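Runska two-tier bookshelf: books slide off the upper shelf
Ticket 53
Status: Solved
Product: Runska bookshelf, yellow, pink upper shelf, blue lower shelf
Bought from: Flinik
Opened by: Rezaul Bandara

Problem as reported

I put this shelf together in August and it has been in use since then. The lower shelf is fine. On the upper shelf, books that lean back start to creep forward at the bottom edge, and after a while they go over the front and land on the floor. It happens with paperbacks more than with anything else. The ones I have the most trouble with are a set of Chinese classics in dark blue covers with yellow labels. They are all close to the same size and the covers are slick, so when one goes it tends to take the next one along.

What I want to know is whether the upper shelf is supposed to be level. The assembly sheet shows it from the front only, and it doesn't say.

Things I have already tried:
Wiped both shelves with a damp cloth and let them dry.
Swapped the left and right ends of the books around.
Pushed the whole unit back until it touched the rack behind it.

The last one helped a little. The books still came down, only later. 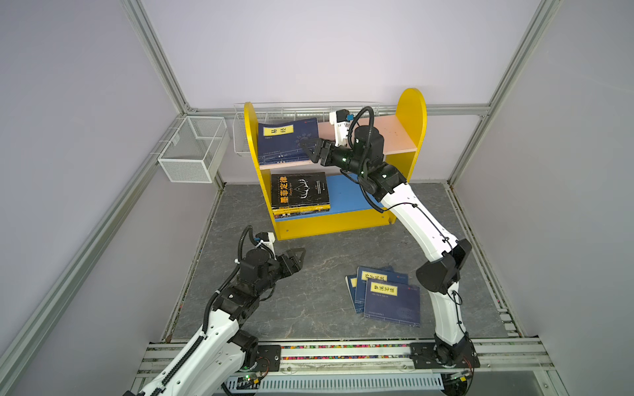
The floor is not the cause, as far as I can tell. I put a level on it in two directions next to the shelf and the bubble sat in the middle both times. I don't own a longer level, so I could only check it in short steps.

Reply from Flinik support, 9:40 a.m.

Hello Rezaul, thanks for writing in. The upper shelf on the Runska should be level front to back. If it tips forward, it is nearly always one of two things. Either the side panels were swapped during assembly or the bolts under the upper shelf have not been pulled all the way in.

Please check which side the taller panel is on. Standing in front of the unit, the taller one goes on your right. If that is correct, lay the level on the upper shelf from front to back with no books on it and tell us what you see. Then put it on the lower shelf and do the same.

Please also let us know how you arrange the books. A book that leans back on its own with nothing beside it will slide on almost any painted or coated shelf, even a level one.

Reply from Rezaul, 12:15 p.m.

The taller panel is on the right, so that part was done correctly.

Upper shelf: the bubble is toward the back, which means the front is low. I slid playing cards under the front end of the level until it came even. It took four cards on the left side and only one on the right.

Lower shelf: level.

As for the books, I keep the blue ones on the upper shelf, some standing and some leaning back. On the lower shelf I have a stack lying flat at the left with 墨菲定律 (Murphy's Law) on top. The stack has never moved. I realize what the title is. Please don't suggest taking it off the shelf, my sister already has.

Reply from Flinik support, 1:05 p.m.

Thank you, that narrows it down. A difference between left and right points to the bolts and not to the board. Please take the books off the upper shelf first. Then:

1. Loosen the bolts that hold the upper shelf on the left side by one full turn. Do not remove them.
2. Press the front edge of the shelf up from below with your free hand.
3. Tighten the front bolt while you are still pressing up, then the back one.
4. Do the same on the right side.
5. Check with the level again before you put anything back.

Use the hex key that came in the bag. A power driver can strip the insert in the side panel. If you no longer have the key, any 4 mm one will fit.

Reply from Rezaul, 5:40 p.m.

Done. The front left bolt turned almost a full turn before it got tight, so it was never in all the way. The others moved very little. The bubble is now in the middle on both sides of the upper shelf.

I put the blue books back standing straight and they have stayed up. I then leaned one back by itself to see what would happen. It held for 17 minutes and slid down. So it is much better than it was, but not completely cured, and I would like to be able to lean the odd one back without thinking about it.
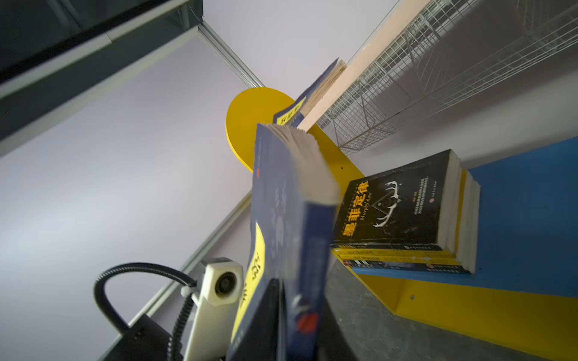

Category: Shelves and storage / Loading and everyday use

Reply from Flinik support, next morning

Glad the bolt was the main part of it. For what is left, we suggest changing how the upper shelf is loaded.

Stand the books upright and start from one of the end panels. The first book should be flat against the panel with no gap. Put the next one tight against it and carry on that way. If the row ends before the other panel, close it with a bookend or with a few books lying flat. A short flat stack makes a good stop and you don't have to buy anything.

If you do want one leaning back, put a strip of non-slip liner under its bottom edge. We carry the Forkau liner, which can be cut with scissors and leaves no glue behind. Any rubbery drawer liner will do the same job. Cut it a little narrower than the depth of the shelf so that it doesn't show at the front.

Please don't use double-sided tape on the pink surface. It may pull the coating off when you remove it.

Reply from Rezaul

I had some liner left over from the kitchen drawers, bought at Gamage a couple of years ago, so I used that. Cut one strip and laid it along the back half of the upper shelf. It curled at one corner for the first hour and then went flat under the weight.

I moved the blue books so they start at one end panel and stand close together. 梦溪笔谈 went in first, as it is the one I take out most and I wanted it where I could find it. 易经 is at the other end of the row, leaning. It was still there after supper and it was there this morning.

A few more notes in case someone else has this shelf:

Take books out with a hand on the one next to it. Most of my falls happened when I was pulling one out, and I blamed the shelf for all of them.

Check the covers on the ones that have hit the floor. Two of mine have a bent corner. I pressed them flat under the stack on the lower shelf overnight and one came out fine. The other still has a crease in it.

Heavier books belong on the lower shelf. I knew this and had not done it.

The bolts should be tightened again after the first few weeks. I didn't see that on the assembly sheet, and it would be good to add.

Reply from Flinik support

We have passed the note about retightening along to the people who write the assembly sheet. Marking this as solved. If the front edge drops again, reply here and the ticket will reopen. In that case we would send a new insert for the left side panel.

Resolution: front left bolt under upper shelf not fully seated. Bolt tightened, liner added, books moved upright against end panel.
Parts sent: none
Replies are closed on this ticket for other users. To report a problem with your own shelf, open a new one.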